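Potting Mix Moisture and Fungus Gnats: Notes for the Indoor Growing Section

Tollthorpe Growers' Bulletin
Friday, August 7, 2026

Reports of fungus gnats in seedling trays rose again in July, mostly from members keeping trays under lights in heated rooms. The adults are a nuisance. The larvae do the damage, feeding on root hairs and soft stem tissue in the top inch of the mix. Seedlings at the two-leaf stage are the most exposed.

Larvae need a damp surface layer with decaying organic matter in it. Peat-heavy mixes hold water at the surface longer than mixes cut with perlite or coarse sand, and mixes containing unfinished compost supply food as well. A tray watered from above every day meets both conditions for its whole time on the shelf.

Recommended practice for the coming sowing period:

Water from below. Stand trays in water for 15 minutes, lift, and drain fully before returning them to the shelf. Do not leave water in the outer tray.

Let the top half inch dry between waterings. Judge by weight as well as color. A dark surface can be dry underneath if the mix has shrunk from the sides of the pot.

Set yellow sticky cards flat at soil level for monitoring. Cards hung at leaf height catch fewer adults and give a late reading. Replace weekly and write the date on the back.

Where larvae are confirmed, apply a Bti drench at the label rate and repeat as the label directs. One application will not cover eggs laid afterward. To confirm, press a slice of raw potato onto the surface, leave it two days, and check the underside for clear larvae with black heads.

Store opened bags closed and off the floor. A bag left open in a warm room can be infested before it is used.

Kalliopi Gavalas compared two mixes on the Skendholm benches this summer, both watered from below. Cards beside the straight peat mix caught 731 adults over the trial. Cards beside the mix cut one part in four with perlite caught 500. The benches were not randomized and the peat trays stood nearer the door, so the difference should be read with care. Germination was even in both.

Mix for trials should be measured by volume after loosening. Compressed mix from the bottom of a bag gives a heavier fill and drains more slowly, which affects drying time more than most additives do.

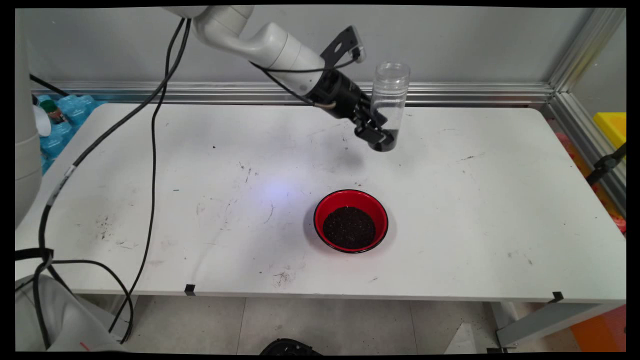 Alfie Greenwood writes that bottom watering left a white crust on his basil trays within a month, and asks whether the salts will harm the plants. Moderate crusting is expected where water only moves upward. Scrape off the crust, water once from above until the tray drains freely, then return to the usual method. Softened water should not be used on trays at all.

Card counts for August should reach Yvonne Ackroyd before the next bulletin. Please state the mix, the watering method and the number of cards used.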